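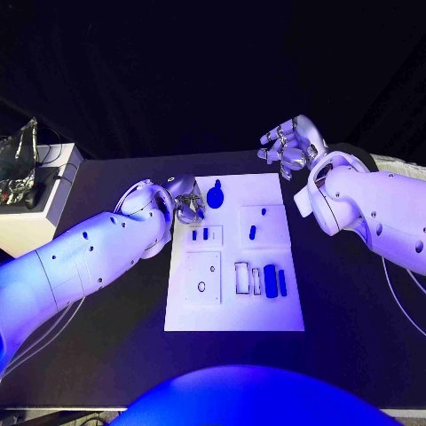
Peg and Outline Boards: Layout and Practice
Unit 2 handout, 16/11/2023
Instructor: Zsolt Vörös

A good task board tells you where to look before you've read a word of instruction, and I think that's one of the most satisfying things in this whole course! Start with plain contrast. A white board on a dark tabletop has an edge you can find at a glance, and blue pieces on white are easy to pick out even for tired eyes. The tall blue piece with the rounded body and narrow neck stands up at the far end, a little left of center, so it works as a landmark for everything nearer to you. Small white plates on the white board are a quieter touch. They group the pieces without adding another color for the learner to sort through.

Keep that in mind as you plan your own board this week. The rest of these notes go through the vocabulary, the layout exercise and the way we'll run the practice rounds.

Words we'll use

Board: the large flat base. Everything else sits on it.
Plate: a smaller flat piece on the board, usually holding one kind of part.
Peg: any small upright piece that goes into a hole.
Outline: a thin drawn line that marks off an area or shows where something belongs.
Landmark: a piece that is taller or odder than its neighbors and helps you keep your bearings.
Reach zone: the part of the board one hand can get to without crossing over the other.

People mix up "plate" and "board" every term, and then their written instructions go sideways. Please use the words as they're given here in anything you hand in.

Why outlines are so useful

An outline is a question the learner answers with a piece. You draw the shape, they find the match, and you don't have to stand there explaining. It's lovely to watch when it clicks — the hand slows down a bit, turns the piece, and in it goes.

Thin lines are plenty. If you go over them again with a thick marker, the line itself takes up room and it gets hard to say whether a piece should cover it or sit inside it. Pick one rule for your whole board. Mine is that the line should still show all the way around when the piece is in place.

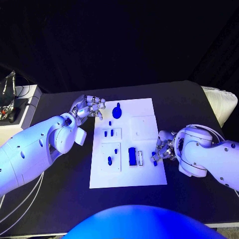
Pegs are a different kind of job. With an outline you match by eye, but with a peg the last bit is done by feel. The fingertips hide the hole just when you want to see it! For this reason I like to leave open space beside a hole, at least on the side the learner will be reaching from. Two pegs side by side make a harder problem than the same two pegs set apart, and that's a perfectly fair thing to use on purpose once people have warmed up.

Try the following at your table before you draw anything.

Stand one peg upright on a bare surface and pick it up with your thumb and first finger. Put a second peg right next to it and pick up the first one again. Now do the same with your other hand. Write down which fingers moved out of the way and where they went. That short note will help you more than any spacing table I could give you.

Layout exercise

Work in pairs. Each pair gets a blank sheet, a pencil, a box of mixed pieces and a set of the Flukora practice cards. You have 50 minutes, including cleanup.

1. Tip the pieces out and sort them by how they are held, leaving size and shape for later. A peg is pinched, a flat disc is lifted by its rim.
2. Choose a landmark and place it at the far end of your sheet.
3. Mark the reach zone for each hand with a light pencil line.
4. Place the pegs. Keep any pair that has to be handled together inside one reach zone.
5. Draw your outlines last, around the real pieces.
6. Turn the sheet a little to one side and check that it still makes sense.

Step 6 gets skipped a lot, and it's my favorite. Boards never stay perfectly square to the person using them. Somebody leans on a corner, the sheet shifts, and an arrangement that depended on neat rows can suddenly look like a muddle.
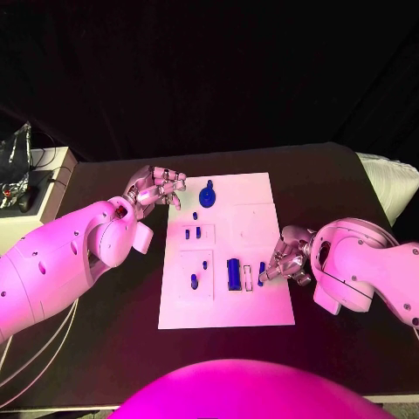
When your layout is done, swap with another pair and work on theirs without asking any questions. Let them watch. Sit on your hands if you have to (I do). Every time they pause, put a small dot on your own copy of the plan at the spot where it happened. A cluster of dots means there's something there to fix, and sometimes all it needs is a finger's width of extra room.

Practice rounds

We run 14 rounds over the unit, and each pair keeps one log. Record the following for every round:

Which hand placed each piece
Any piece that was set down and picked up again
Any piece that ended up outside its outline
One thing you'd move on the board

Speed doesn't go in the log. I know some of you love a stopwatch, and we will get to timing in the next unit, but early timing makes people slap pieces down and the notes get thin.

Two-handed work

Let both hands come in from their own sides. It sounds obvious, and yet so many first layouts put every interesting piece on the right! A board that shares the work out lets one hand get ready while the other is finishing. Try placing a peg with your left hand as your right waits over its next piece, then switch roles. It feels clumsy for a while and then very good.
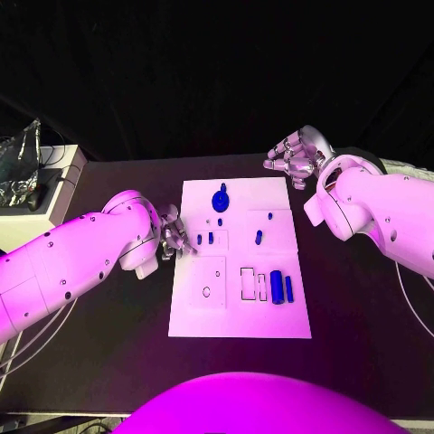
Round pieces deserve a word here too. A disc with a peg rising from its middle can be lifted by the peg or by the rim, and the two grips lead to different landings. By the peg, you get a clear view of the edge but the disc may tip. By the rim, it comes down level and your fingers cover the outline. Test both and log which you prefer. If the edge has teeth, turn the piece slowly once it's down and notice what your fingertips pick up.

For next time

Bring your plan with its dots, your log, and one revised layout on a clean sheet. Read the Pondari worksheet on grips, both sides. Blank sheets and spare pegs are in Room 686, on the shelf marked Rundex. Please put the pegs back sorted by size, and put the lids on the boxes.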